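Skurusen Household Cleaning Tips, text collection

Contents

717 short cleaning tips for kitchens and laundry rooms, taken from the readers' pages of 40 old newsletters put out by the Londelance and Buvau housing co-ops. Each tip is one row in tips.csv. Spelling is left as printed, including the errors.

Columns

id: row number, stable between releases
source: newsletter code
surface: stone, steel, glass, fabric, plastic, other
agent: vinegar, soda, soap, water only, other
text: the tip itself
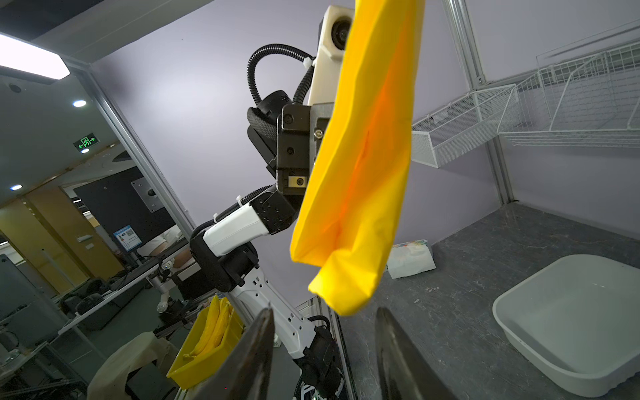
One user asked why "water only" gets its own value when "other" would have covered it, and wanted the two merged in the next release. They stay separate. Many of the stone tips call for plain water, and merging would hide them.

How the rows were chosen

The first pass gave 760 tips. Word-for-word reprints were dropped, and so were tips that were really ads. Tips that told people to mix bleach with anything were moved to unsafe.csv and are left out of the count above.

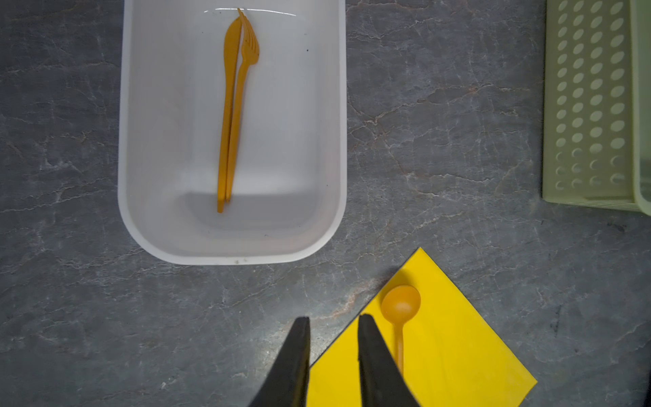 White bin on a gray marble-patterned countertop.

Labels for surface were added by hand, in two rounds. Where the rounds disagreed, the second one stands. The most common disagreement was between stone and other, mostly for tips that say "the counter" and
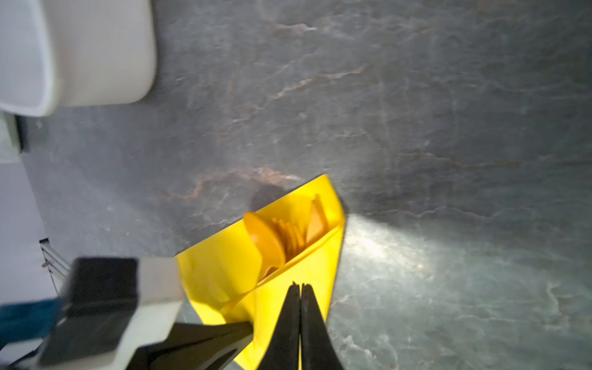

never say what the counter is made of. Those rows are marked other. Tips that name marble, slate or granite are all stone, with no finer split.

Known problems

Brand names changed over the years, and the agent column doesn't follow them. Dates are missing for the Buvau issues. 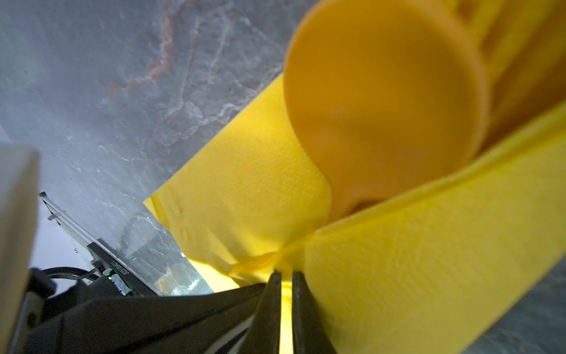
The fabric value is the weakest of the six. It covers curtains and tablecloths, and also the things people clean with. A yellow cloth with a fine dimpled texture, like this one, would be called a rag in one newsletter and a kitchen towel in the next. Search for both words.

License and use

Free to copy with credit to the Chatzigeorgiou reading room, which holds the paper issues. Please keep exports under 3,000 characters per row, as the import script stops at longer text. Send corrections with the row id.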